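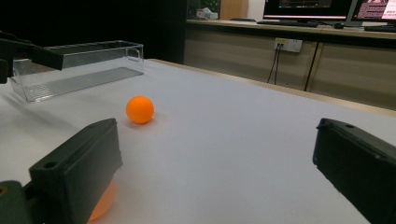

Stutholm District Prosecutor's Office
Press release
27 Jun 2022

Investigation phase closed in Ramalho Foundation donations case

The Stutholm District Prosecutor's Office has closed the investigation phase in the case concerning donations received by the Ramalho Foundation, a registered religious charity. The case file was transferred to the indictment section this morning. A decision on whether to bring charges must be made by the end of November under the statutory time limit.

The investigation was opened after the auditor of the Histon Savings Cooperative reported a series of transfers that did not match the cooperative's loan records. Members' deposits had been paid out as short-term loans to three companies with no registered business activity. Part of the money was then passed on to the Ramalho Foundation and entered in its accounts as donations from private persons.

Investigators examined 2,326 transactions. Of these, 1,452 were found to be ordinary donations from members of the public and have been excluded from the case. The remaining transactions are listed in an annex to the investigation report, which is not public at this stage.

The Office questioned 17 persons. Five of them have the status of suspect. The others were heard as witnesses, including current and former employees of the cooperative and two members of the foundation's board. All suspects were given access to the file before it was closed and were able to submit written comments. Four did so. The comments have been attached to the file and will be considered by the indictment section.

The suspected offenses are embezzlement, receiving stolen property and false entry in accounting records. A fourth count, concerning money laundering, was dropped in part. The Office found that the evidence did not support it for transfers made before the foundation changed its bank. For later transfers the count remains open.

"The file is complete and the evidence has been indexed," said Lourenço Matos, head of the financial crime section. "The indictment section works independently of the investigators, and I will not comment on what it may decide. The suspects are presumed innocent. The foundation itself is not a suspect in the case."

Frozen assets

The court order freezing two bank accounts and one plot of land in Zunska remains in force. The order was renewed earlier this month and applies until the indictment decision or until the court lifts it. The foundation may continue to pay wages, utilities and taxes from a third account, subject to monthly reporting to the court. Religious services and the foundation's school meals program are not affected by the order.

The Zunska plot was purchased in the name of one of the three companies and later made available to the foundation without rent. The foundation has asked the court to release the plot on the ground that construction permits will lapse. The Office has opposed the request. A hearing date has not been set.

Depositors of the cooperative

The Office has received claims from 1,008 depositors of the Histon Savings Cooperative. Each claim has been registered and will be forwarded to the court if an indictment is filed. Depositors who have already received a registration letter do not need to take further action.

Depositors who have not yet filed may do so until the indictment decision is announced. Claims must be made in writing and include a copy of the passbook or account statement, proof of identity and a current mailing address. Claims filed after the decision must be brought before the civil court – the Office can't accept them.

Registration of a claim does not guarantee repayment. The amount available will depend on the value of the frozen assets and on the outcome of the separate liquidation proceedings, which are handled by the court-appointed liquidator. Questions about the liquidation should be sent to the liquidator directly.

Related proceedings

A disciplinary matter concerning two former managers of the cooperative is pending before the financial supervisor. The Office has supplied documents on request but is not a party to that matter.

A complaint by the foundation about the search of its administrative building was dismissed by the district court in the spring. The foundation has appealed. The appeal does not suspend the present case, and the documents seized in the search – mainly ledgers and bank correspondence – remain in the file.

No further statements will be made before the indictment decision. Requests for interviews will not be granted during this period. Written questions on procedure may be sent to the press desk of the Stutholm District Prosecutor's Office, which answers on working days.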